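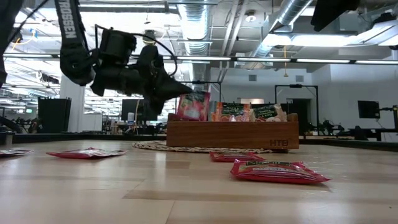
**Phong Lò**

Ticket 393: right gripper lets go of packets on the way to the tray
Project: Ziluver (tea sorting)
Site: Mullness, upstairs bay
Status: fix in, watching until Friday
Severity: medium

**What happens**

The right arm picks a packet off the table, lifts it fine, starts the turn toward the tray, and then the fingers pop open partway there. The packet lands flat on the wood and the arm carries on as if it still has it. It goes to the compartment, does a perfect release of nothing, and comes back for the next one. No red banner in Basport, no stop, and the run gets logged as a success!

That last part is why I set this to medium. A dropped tea packet hurts no one, but an arm that thinks it's holding something when it isn't will mess up the run data, and we'd already kept a bunch of those runs before I spotted it.

**How often**

I went back through 155 runs from January. Six of them have the drop. All six are on the right arm, and all six happen during the wrist turn. The left arm is clean the whole way through.

**Tried so far**

- Swapped finger pads, right for left. Still drops on the right.
- Raised the grip force one step. It crimped the packet edges and still dropped one, so I put it back.
- Ran the right arm at half speed. No drops at all, which got me pretty excited, because slippery packets should slip at any speed.
- Ran it at full speed with empty fingers, closed. They opened by themselves on the ninth turn. So the packets are off the hook.

I love it when a fault shows up with nothing in the fingers. It cuts the list of suspects way down and you can sit there and repeat it with a coffee.

**What the log says**

Visser (our logging box) had the good stuff. Right at the moment of the drop, the gripper motor stops answering for a moment, then comes back and reports "open". Basport sees the gap, waits 900 ms, gets an answer before the time runs out, and decides all is well. It never compares the finger position before the gap with the position after. So we have two problems stacked up:

1. Something makes the motor drop off the line during a fast turn.
2. Basport doesn't care that the fingers moved while it wasn't listening. 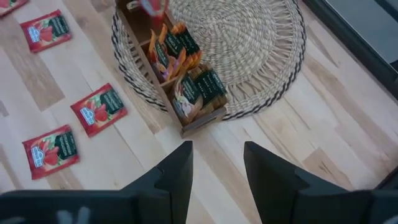
The first one was the one I wanted to chase by hand, so I powered down, locked out the supply and went over the right wrist with a flashlight. The gripper cable has a loop that should have some give in it. On the right arm the loop had been tied too short, and at the far end of the turn it pulls straight and tugs on the plug. Wiggle the plug with a finger and the motor's light blinks. Wiggle it on the left arm and nothing happens. Beautiful. I said something out loud and scared the person at the next desk.

Half speed makes sense now too. The cable doesn't whip at the end of a slow turn, so the plug stays put.

**Fix, part one (cable)**

- Cut the old tie, gave the loop more slack, retied it farther up the arm.
- Plug reseated. Pins looked straight and clean.
- Turned the wrist by hand through its full range with the power off. The cable never goes tight.
- Power back on, 60 fast turns with closed empty fingers. They stayed closed every time.

**Fix, part two (Basport)**

I added a check after any gap in the gripper line. If the finger position before and after doesn't match, the arm stops where it is and the run is marked failed. I tested it by pulling the plug in the middle of a slow move, one hand on the stop button. It stopped right away and gave me a proper red banner. Very happy with this one. It should have been there from the start. 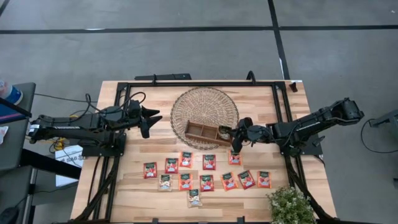 *Both arms at the table with packets laid out; right gripper at the end of the tray, left gripper open.*

**Still to do**

- Pull the six bad runs out of the Ziluver set. I have the run names and will add them to this ticket.
- Check runs from before January. The short tie may be older than that, I can't tell from the notes.
- Add "wrist cable has slack at full turn" to the morning checklist, both arms.
- Someone other than me should try to break the new stop check. Please be mean to it!

If you see the right fingers open on their own again, hit stop, leave the packet where it fell, and write the time in here so I can match it to the Visser log. Don't retie the cable before I've had a look at it.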